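Sterico to open wound closure training centre in Cervantes

20/02/2025

Sterico, the surgical training supplier, is to open a new centre in Cervantes where doctors, nurses and paramedics can learn and practise wound closure. The centre will take its first bookings in May and will run short courses throughout the year.

The building, a former printworks on the edge of the town, has been refitted over the past year. It has two teaching rooms, a practice room with 14 workstations, a small lecture room and a kitchen for those attending. All the rooms are on the ground floor and have step-free access from the car park.

Sterico was founded in 2012 and until now has held its courses in hired rooms at hospitals and colleges. The company said demand for places had grown each year and that hired rooms were no longer enough. Courses were often booked up months ahead, and some had to be moved at short notice when a host hospital needed its space back.

"We have spent a lot of time carrying boxes in and out of other people's buildings," said Dulce Contreras, head of training at Sterico. "Having our own rooms means the benches stay set up, the lights are where we want them and people can come in early or stay late if they need more time. Stitching is a hand skill. You get better at it by doing it again and again, and for that you need somewhere to do it."

The main course, Closure One, lasts two days and is meant for those with little or no experience. It covers choosing a suture and needle, handling instruments, simple interrupted stitches, knot tying and when to leave a wound open. Groups are kept small, with one tutor to every four learners. A one-day refresher will be offered to people who already stitch as part of their work but have had a break from it, for example after parental leave or a change of post.

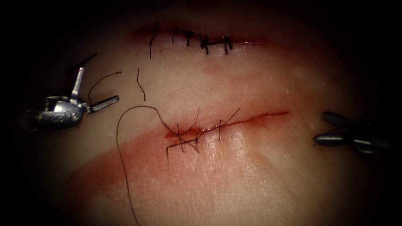
A third course, Closure Two, deals with longer and deeper wounds, closing in layers, and skin that is thin or under tension. It is open to anyone who has completed Closure One or who can show similar experience. Learners on all three courses work on practice tissue throughout. No patients are treated at the centre.

Fees have been held at last year's level. Lunch, drinks and all practice materials are included. People who live in the Cervantes area and are still in training can apply for a reduced rate, and Sterico has set aside 20 free places in the first year for staff from small rural practices. These will be given out in the order that applications are received.

The booking system and the online part of each course have been built by Kurateo, a learning software company. After booking, learners receive a login to a set of short films and reading notes, which they are asked to go through before they arrive. The same material stays open to them for a year afterwards. Tutors' written feedback is added to the learner's page within a week of the course and can be downloaded for use in appraisals.

Ms Contreras said the online notes had been written by the tutors themselves and would be checked every year. "People told us that they forgot the small things first, such as how far from the edge to place the needle, or how tight is too tight," she said. "Those are the parts we have gone into in most detail."

Sterico has taken on four new staff to run the centre — two tutors, a technician and a bookings manager — and is looking for further tutors who can teach on a sessional basis. Applicants should have recent clinical experience and be able to offer at least six days a year. Training in how to teach the courses will be given.

The practice room will also be available for hire on days when no courses are running. Hospitals and colleges may bring their own tutors or ask Sterico to provide one.

Notes for editors

Sterico supplies training courses and practice materials for wound care and minor surgery. It employs 21 people, including the new staff at Cervantes.

Interviews with Dulce Contreras and visits to the centre before it opens can be arranged through the Sterico press office. Course dates, fees and application forms for the free places are on the company's website.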